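Block Table Helpers Wanted at Talldale

We're opening up the block table again this October and we need people! If you like small wooden things, sorting, stacking, fiddling with edges and then doing it all over again, please read on, because we would love to have you with us.

The block table is part of the play workshop at Talldale, on the ground floor, past the coat hooks and through the second door on the left. It has been going in one form or another since Nanami Koyama brought in a shoebox of offcuts and asked if anyone wanted to sand them. Quite a lot of people did. We now have shelves of blocks in all kinds of sizes and a waiting list of families and schools who want to borrow sets, and we can't keep up with it on our own.

What you'd be doing

Mostly, handling blocks. We make and look after simple colored cubes and bricks for very young children, and every set gets played with by grown-ups before it goes anywhere. You'll sort by color, build little groups, knock them over, push them around the board and write down what you notice. Does the blue read as blue next to the green under our lamps? Does a cube slide nicely or does it catch? Is there a corner you keep rubbing with your thumb because it feels wrong? Those notes go straight to Tomoyo Hattori, who mixes the paint and really does read every card (she answers them too, in pencil, so check the tray when you come back).

There's also sanding, for anyone who wants it, and touching up chipped paint. And there's packing: the sets go into cotton bags with a color card, and the bags go in the tall cupboard, Latari sets on the left and Gullura sets on the right. Latari is our plain cube set. Gullura is the newer one with the longer bricks, and it's still changing every few weeks, so you'd be getting in at a really fun time.

We work on wooden boards so that everything has a good flat surface under it. Red and yellow blocks, blue and green blocks, pale wood underneath: it's a cheerful way to spend an afternoon, and I say that after a lot of afternoons.

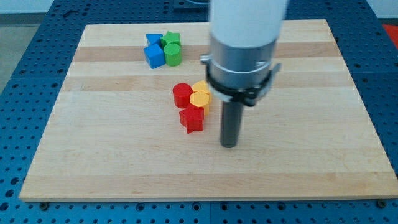
Jericho Umali wrote to us after last season that the sorting was what kept bringing him back, more than the sanding he had signed up for. He said he'd expected to be bored by the second session and instead went home wanting to rearrange his spice rack by color. He also asked us to mention that the stools are hard and a cushion is a good idea. Noted, Jericho, and we have bought two cushions, first come, first served.

When and how long

Sessions run for 2 hours in the afternoon, starting at 2 p.m., with a tea break in the middle. We're asking people to sign up for 5 sessions. You don't have to do them in a row, and if you need to swap one, just tell Sayaka Ogura, who keeps the sign-up sheet. We have room for 12 people this season. Please don't sign up to "maybe" come, though. We set the tables for the people on the list and an empty place means a set that doesn't get tried out.

Who we're looking for

Anyone aged 16 and up. You don't need woodworking experience, and you don't need to have children or know any. It helps if you're comfortable sitting and using your hands for a while, and if you're willing to say that something isn't good. Please do tell us! The first Gullura bricks were much too slippery and it took us far too long to hear about it.

If you're colorblind, we'd be especially happy to hear from you. We want the colors to be easy to tell apart for as many kids as possible, and we haven't had enough notes on this.

The room is step-free and there's a restroom on the same floor. Tables can be raised or lowered if you let us know ahead of time. There is some fine dust on sanding days, so if that bothers you, ask for a sorting and packing day and we'll put you down for those.

What you get

This is an unpaid call, but we cover your bus fare both ways, and there's tea, coffee and usually something baked. At the end of your sessions you pick a set to keep, in any mix of colors you like. Sayaka Yokoyama will stamp your name on the bag if you ask her.

How to join

Send us a short message through the Talldale contact page with "block table" in the subject line. Tell us your name, which afternoons usually suit you, and whether you'd like sanding, sorting, packing or a bit of everything. Or stop by the front desk and fill out a yellow card. We'll get back to you within 10 days.

Bring an apron if you have one. We have spares, but they're all from the Furukawa paint shop and they're enormous.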